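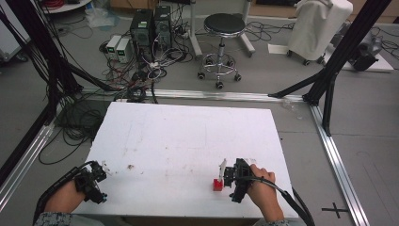 May 20, 2026
By Rocío Retamal and Xolani Sibiya

Search this journal Enter keywords Go

4.2 What the demonstrators told us

I went into the Brundham site expecting people to talk about losing work. What I got was an hour on knees and wrists! The 14 demonstrators there used to sort small parts by hand, and now they spend their shifts showing Guvbridge's learning software how it's done, gripping and placing with a pair of hand-held grippers (Fig. 3). Dineo Gumede told me she'd stopped thinking of it as sorting at all. "I slow down for the machine," she said – and then she started slowing down at home too, picking up cups.
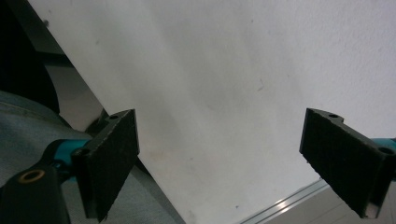
Figure 3. Gripper fingers with dark textured pads, over the white work surface.

Pay was the touchier subject. Sorters had been paid by the piece, and demonstrators get a flat rate plus a bonus at 200 accepted recordings. Sipho Dlamini liked the flat rate a lot. He didn't like that a recording could be turned down without a word about why, and I heard that same complaint in most of my interviews (we come back to it in 4.4). The old sorters also used to swap tips across the bench all day long. Now they keep quiet until break, and several of them miss the chatter more than I'd have guessed.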